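**18 May 2019**

Spent the week on the grasp planner again. Short thread on what changed, mostly for the people who asked about the cluttered table case.

–

1/ The old planner took the segmented point cloud, picked the best-scored grasp, and only then asked the motion planner for a path. On a crowded table the top grasp was often one the arm couldn't reach without hitting something. Then it went to the next one, and the next.

–

2/ We log every planning call at Kirham. I pulled 3,000 of them from the tabletop runs. In 38 percent, the first grasp was thrown out for collision. Most of the lost time was there, not in the scoring network.

–

3/ So the reach check moved up front. Each candidate gets a cheap inverse kinematics solve plus a sphere check of the wrist against the voxel map. It's crude. It takes 2 ms per candidate on the desktop and it drops the hopeless ones early.

–

4/ The sphere set for the wrist was wrong, by the way. Reltis (our collision library, wrapper around the wrapper) had the gripper open width from an older gripper. If you pulled the config before this week, pull it again.

–

5/ Mousavi is the perception side. It still merges objects that touch. Two things of the same color side by side come out as one blob and you get a grasp in the gap between them. No fix yet. I lowered the merge distance and it started splitting single objects in half, so I put it back.

–

6/ Big flat items are their own problem. The depth on dark hard surfaces drops out, the voxel map gets holes, and the planner thinks it can go through. For now anything with too many missing depth pixels is filled in as a solid box up to the highest point we do see. Ugly – but the paths stay out of it.

–

7/ Cables are not in the collision model at all. I know.

–

8/ Current test layout, mixed shapes and sizes, target is the red bottle: 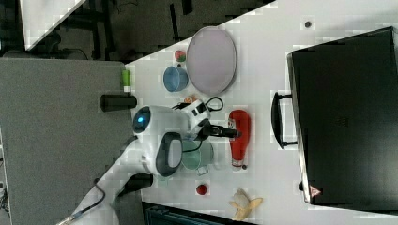 Gripper at the red squeeze bottle, with the big black case on the same table.

–

9/ A bottle on its side should be an easy pick from above, but the scoring network likes to grab near the cap. I added a small penalty for distance from the centroid. Weight is in the Vandov launch file under grasp_center_cost. Default is off.

–

10/ Unit tests: 43 pass, one skipped. The skipped one is the replan timeout, which depends on machine load and I haven't found a clean way to write it.

–

11/ Next is replanning while the arm is moving. Right now if the map changes we stop, plan, and start over. I'd like that in before August.

–

12/ Branch is up, not merged. If you try it on another arm, please send me the planning logs along with the config you used.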